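Combination pen

A combination pen is a writing instrument whose barrel also holds one or more small tools. Common fittings are a file, a ruler, tweezers or a folding blade. Most models use a standard ballpoint refill in the lower barrel — the upper barrel unscrews to expose the tools.

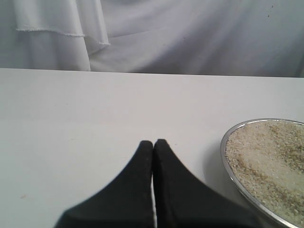
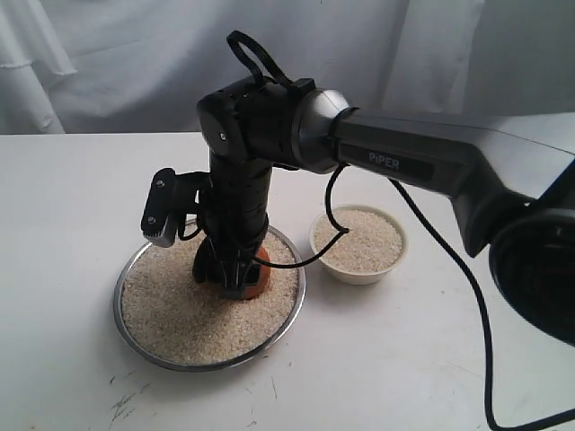
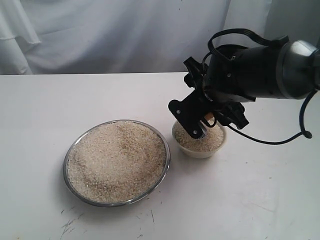

White table with a fabric backdrop.

The Stolico, designed by Veronika Tanner, weighs 16 grams and takes up to 9 inserts. A brass version was sold in a numbered run of 300. The later Harora has a fixed clip and a wider thread, and its inserts do not fit the earlier barrel. Pens with a blade are generally barred from aircraft cabins.

Shares: 16 | Comments: 9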